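Flat floors, plain benches, open bins: fitting out a small parts room
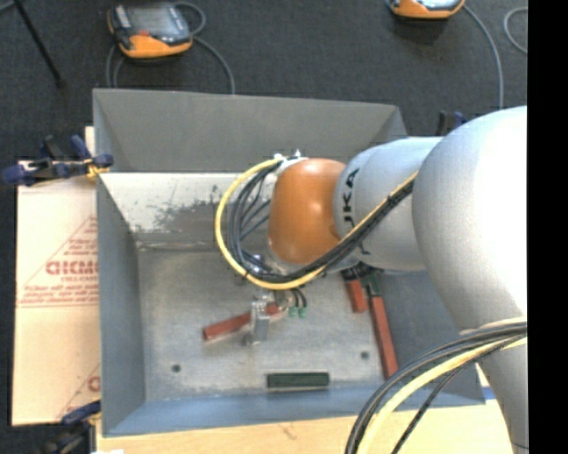

Ysaline Chauvin has fitted out workrooms for 13 years, most of them small. Her firm, Rivico, handles layout and furnishing for repair shops, school workshops and testing rooms, and she prefers to start a conversation with the floor.

"People choose the bench first," she says. "Then they choose the storage. The floor is whatever was left by the last tenant. I would do it in the opposite order."

Her usual choice for a room where small parts are handled is dark speckled carpet tile. She knows the objections. Carpet holds swarf, it stains, and a dropped screw can vanish into it. She answers that a room with no cutting and no open liquids has different needs. Noise is one of them. A metal bin set down on a hard surface in a room with hard walls is loud, and the people in that room hear it all day.

"With carpet you lose a good part of the ring. You still hear the bin, but the room stops answering it."

The speckle is a practical matter too. A plain charcoal tile shows every thread and crumb by the end of a morning. A fine pattern hides dust between cleanings, though she admits that it hides dropped washers as well. Rivico supplies a magnetic sweeper with each carpeted room. Brass and aluminum have to be found by hand.

On benches, Chauvin keeps to light wood for the top surface. She has specified steel tops, rubber-covered tops and a white laminate from Bumau that she no longer orders. The laminate chipped at the front edge on 4 of the first 6 benches, all within a year. Wood dents under the corner of a bin, and she accepts the dents.

"A dent is a dent. You sand it or you leave it. A chip in laminate gets bigger, and it catches sleeves."

The pale color gives contrast. A gray bin on a light top has a clear outline, and a part left beside it is easy to see. She asks clients not to stain the wood and not to cover it with mats. Some do both.

Bins take up the longest part of the conversation. She uses rectangular gray metal ones, open at the top, with no lids and no dividers. Plastic is cheaper and lighter, and for storage on shelves she will often agree to it. On the bench she wants metal. "It stays where you put it. A plastic bin with two parts in it slides when you reach in."

The absence of dividers is less popular. The manager of a site she fitted for Limsakul wanted 8 compartments per bin and was given them as removable inserts. By March the inserts were in a cupboard. Long parts had been the problem, she says. A bar or a length of rail will not lie down in a divided bin, so it gets propped at an angle, and then it tips out when someone moves the bin.

Depth is settled by the reach of the person or machine working over it. Her own rule is that a hand should touch the floor of the bin before the forearm touches the rim. Deeper bins go on lower benches – or back to the supplier.

She is now drawing up a parts room for Grestance, with one long wall of shelving and the benches kept clear of it. The shelving is undecided. The carpet has been ordered, and the bench tops are waiting on a delivery date.

"I have asked them to leave the bins empty for the first week," she says. "They can walk around with them, put them down, see which bench is too high. Once there are parts in them, people stop moving anything."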